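Brenari Steamed Bun Flour, 2 kg
Product code: 1605
Supplied by Farkport Dry Goods

A fine white wheat flour with a low protein content, milled for steamed doughs. No raising agent is added. The flour absorbs less water than bread flour, so recipes written for strong flour need adjusting -- start with the lower quantity of water and add more by the spoonful.

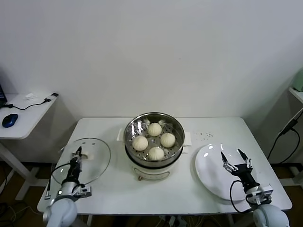
Four pleated steamed buns in a perforated steamer basket.

Use
Suitable for filled and plain buns, flower rolls and flat folded buns. It can also be used for sponge cakes and shortcrust pastry. It is not recommended for crusty loaves or pizza bases.

Sieve before mixing if the bag has been stacked. Use with fresh or dried yeast. Dough should be smooth before shaping and should be covered during the final rise.

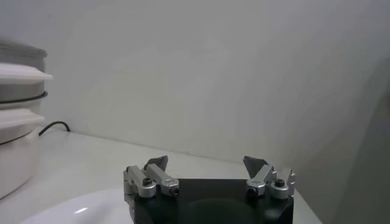

Photo: Farkport Dry Goods

Storage
Keep in a cool, dry cupboard, away from strong smells. Once opened, fold down the top and place the bag in a sealed container. The best-before date is printed on the base seal.

Packing
Single bag: 2 kg, paper, sewn top
Trade case: 7 bags
Cases per pallet: 26

Allergens
Contains wheat (gluten). Packed on a line that also handles soya.

Notes
The October change of bag supplier did not affect the contents. Old and new bags carry the same product code and may arrive mixed in one case.

Page updated: Monday, January 8, 2024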